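오르누라(Ornura) 3층 공용 작업실 정기 안전점검표 및 점검 의견

점검 범위: 3층 공용 작업실, 탕비 구역, 비품 창고, 동측 복도
점검 시기: 2월, 오전 9시 시작
점검자: 한동현
입회: 명도윤
이전 점검표 대비 변경: 전기 항목 분리, 비품 보관 항목 신설
판정 기준: 적합 / 조건부 적합 / 부적합 / 해당 없음

1. 피난 및 통로

1-1 주 출입문 개폐 상태: 적합
의견: 도어클로저 속도 정상. 문 하부 고무 패킹이 일부 들떠 있으나 개폐에 지장 없음.

1-2 동측 복도 유효 폭: 조건부 적합
의견: 복사용지 상자가 벽면을 따라 적치되어 있음. 현재 폭은 기준을 만족하나 상자가 한 줄 더 늘어나면 미달. 창고 선반 하단으로 이동할 것.

1-3 비상구 유도등 점등: 적합
의견: 상용 전원 및 예비 전원 전환 모두 확인. 창고 앞 유도등은 점검 스위치가 뻑뻑함. 다음 점검 때 재확인.

1-4 피난 안내도 게시: 부적합
의견: 게시된 안내도는 칸막이 공사 이전 도면임. 탕비 구역 출입구 위치가 실제와 다름. 수정본 출력 후 교체 요망.

2. 소화 설비

2-1 분말소화기 배치: 적합
의견: 관리번호 941 포함 전량 지정 위치에 있음. 941번은 압력 지침이 녹색 범위 하단에 걸려 있어 월 단위로 지침을 기록할 것.

2-2 소화기 점검표 부착: 조건부 적합
의견: 탕비 구역 소화기의 점검표 서명란이 한 달 비어 있음. 소급 서명은 하지 말고 공란 사유를 비고에 적을 것.

2-3 스프링클러 헤드 하부 이격: 부적합
의견: 비품 창고 최상단 선반의 적치물이 헤드에 지나치게 가까움. 헤드 아래 최소 50cm를 비워 두도록 내부 기준에 정해져 있으므로 최상단 적치를 금지함. 선반 기둥에 적색 테이프로 한계선을 표시할 것.

2-4 화재감지기 외관: 적합
의견: 변색 및 덮개 잔류 없음.

3. 전기

3-1 분전반 앞 공간 확보: 적합

3-2 누전차단기 시험 버튼 동작: 적합
의견: 전 회로 동작 확인. 회로 명칭표의 필기가 흐려져 재작성 필요. 특히 탕비 구역 회로와 복도 조명 회로의 글씨가 구분되지 않음.

3-3 멀티탭 연결: 부적합
의견: 멀티탭에 멀티탭을 연결한 곳이 19번 좌석 하부에서 발견됨. 현장에서 분리 조치. 해당 좌석은 벽면 콘센트 증설 신청 대상에 포함.

3-4 전선 피복 및 플러그: 적합
의견: 전기주전자 플러그에 변색 없음. 제빙기 전선이 냉장고 뒷면에 눌려 있어 경로를 바꿈.

4. 작업대 및 비품 보관

4-1 작업대 고정 및 수평: 적합
의견: 높이 조절 발의 잠금 너트를 전부 확인함. 흔들림 없음.

4-2 상판 모서리 및 표면: 적합
의견: 모서리는 둥글게 처리된 것을 사용할 것. 들뜬 마감재나 가시가 확인되면 사용을 중지하고 관리자에게 알릴 것.

4-3 소형 보관함: 조건부 적합
의견: 뚜껑 걸쇠가 있는 플라스틱 보관함으로 통일하는 중. 걸쇠 파손, 경첩부 백화, 바닥 균열을 확인함. 내용물 표시가 없는 보관함은 창고로 회수하고, 용도가 정해진 뒤 표시를 붙여 반출할 것.
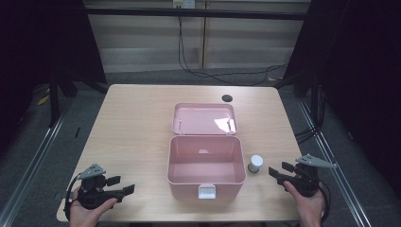
4-4 액체류 보관: 조건부 적합
의견: 세정제를 다른 용기에 옮겨 담을 때는 원 제품명과 소분한 달을 기재해야 함. 창고에서 표시 없는 분무기가 발견되어 폐기 처리함. 산성 세정제와 염소계 표백제는 선반을 분리하고, 두 제품 모두 눈높이보다 낮은 칸에 둘 것. 누액받이 없이 겹쳐 쌓지 말 것.

4-5 선반 하중 표시: 부적합
의견: 그로논(Grornon) 선반 가운데 창고 안쪽 열에 하중 표시가 없음. 납품 서류에서 허용 하중을 확인하기 전까지 용지류 적치를 중지함.

4-6 칼, 가위류: 적합
의견: 커터는 날을 넣은 상태로 서랍 보관. 폐날 수거통은 용량이 차기 전에 교체할 것. 테이프로 감싼 폐날을 일반 쓰레기통에 넣는 사례가 이전 점검에서 있었으나 이번에는 없음.

5. 탕비 구역

5-1 바닥 미끄럼: 조건부 적합
의견: 싱크대 앞 매트 뒷면의 미끄럼 방지층이 닳음. 피텐트(Fitent) 규격품으로 교체 발주 예정. 입고 전까지 매트를 걷어 두고 물기를 수시로 닦을 것.

5-2 온수기 고온 주의 표시: 적합

5-3 냉장고 문 패킹 및 내부 온도: 적합
의견: 온도 기록지는 문 안쪽이 아닌 측면에 붙일 것.

5-4 환기팬: 부적합
의견: 가동 시 이음이 있고 흡입이 약함. 필터 세척 후에도 개선되지 않아 모터 점검을 신청함.

6. 응급 대응

6-1 구급함 구성품: 조건부 적합
의견: 소독용 솜의 사용기한이 이번 달까지임. 일회용 장갑은 한쪽 크기만 남아 있음. 구성품 목록과 실물을 대조할 때 사용기한 칸을 반드시 기입할 것.

6-2 비상 연락망: 부적합
의견: 야간 담당 칸에 전출자 번호가 남아 있음. 갱신 후 출입문 안쪽과 분전반 옆에 게시.

6-3 세안용 식염수: 적합
의견: 개봉된 제품 없음.

7. 종합 의견

부적합 항목 중 2-3과 3-3은 즉시 조치 대상으로 분류함. 3-3은 점검 중 조치 완료. 2-3은 적치물 이동만으로 해소되나, 옮길 물량이 4-5의 하중 미표시 선반으로 가지 않도록 순서를 지켜야 함. 용지 상자 이동(1-2)도 같은 제약을 받음. 따라서 하중 확인을 먼저 하고, 그 사이 용지는 피게로아(Figueroa) 동 지하 창고에 임시 보관함.

1-4와 6-2는 문서 갱신 사항이므로 한 번에 출력하여 교체할 것. 구판은 회수하여 파쇄. 조치 완료 보고에는 조치 전후 상태, 조치자 서명, 잔여 위험의 유무를 기재함.

조건부 적합 항목은 다음 점검까지 개선되지 않으면 부적합으로 전환함. 동일 항목이 3회 연속 조건부 적합이면 점검 주기를 단축함.

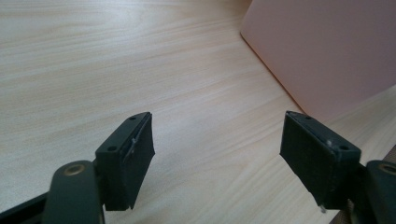

미탈리 에카나야케: 2-3 한계선 표시에 대해 의견 드립니다. 기둥에만 테이프를 붙이면 선반 가운데에서는 높이를 가늠하기 어렵습니다. 최상단 칸 뒷벽에도 같은 높이로 선을 이어 주십시오. 그리고 4-4의 소분 용기 표시에 기재자 이름이 빠져 있습니다. 작년 표시 양식에는 이름 칸이 있었습니다.

회신(한동현): 뒷벽 한계선은 반영함. 이름 칸은 양식 개정 때 누락된 것으로 확인되어 복원함. 기존 표시는 용기를 교체할 때 새 양식으로 바꿈.

추가 문의(포피 그린우드): 5-1 매트를 걷어 둔 동안 바닥 주의 표지판을 상시로 세워 두어야 합니까?

회신(한동현): 상시 설치는 하지 않음. 표지판이 싱크대 앞 통행을 막음. 물기 제거 작업 중에만 세우고, 마른 것을 확인한 뒤 치울 것.

미결 항목: 1-4, 2-3, 4-5, 5-4, 6-2
확인 서명: 명도윤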